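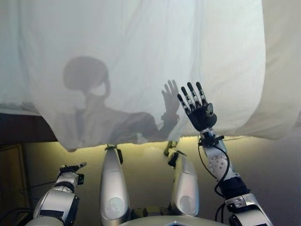 The Teslow flat sheet is a lightweight cotton top sheet for people who sleep warm. It is woven from fine single-ply yarn and weighs much less than a standard percale. Thin white fabric like this lets a lot of light through – with a light behind it, a person's head and shoulders show up as a gray shadow on the cloth. If you are buying sheets to double as a curtain or a room divider, choose the heavier Cutoneo weave instead.

Product details

Item number: 486
Fabric: 100% cotton, plain weave
Color: white
Sizes: twin, full, queen, king
Hem: narrow on all four sides
Sold as: single flat sheet, pillowcases sold separately

Fit and use

The sheet has no elastic and no marked top or bottom, so it can be turned end for end. On a deep mattress, go up one size if you like to tuck in the sides. It can also be used under a quilt or on its own in summer. It will not lie perfectly smooth after a night's sleep, and light cotton wrinkles more than a cotton and polyester blend.

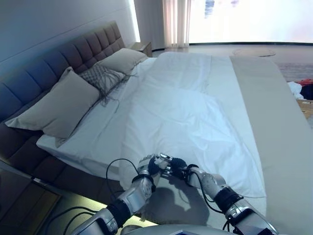

White sheet on a bed with a quilted headboard and beige-gray pillows.

The white goes with most bedding. Cushions with fringe or a coarse knit can snag a fine weave, so lift them off the bed and do not drag them across the sheet.

Washing

Wash before first use. Machine wash at 30 °C with similar colors and a mild detergent. Do not use fabric softener – it coats the yarn and makes the cloth less absorbent. Tumble dry on low or hang to dry. Expect almost 32 minutes on low for a queen size in a home dryer. Iron while slightly damp if you want a crisp finish.

Shrinkage is allowed for in the cut, so a new sheet will measure a little larger than the size on the label until it has been washed.

Related items

Reltodix mattress protector, item 291
Mühlbauer pillowcase, pair, white or beige
Cutoneo flat sheet, heavier weave

Returns

Unwashed sheets can be returned in the original packaging within 30 days. Washed sheets are accepted only for faults in the weave or the stitching.

Page updated October 31, 2018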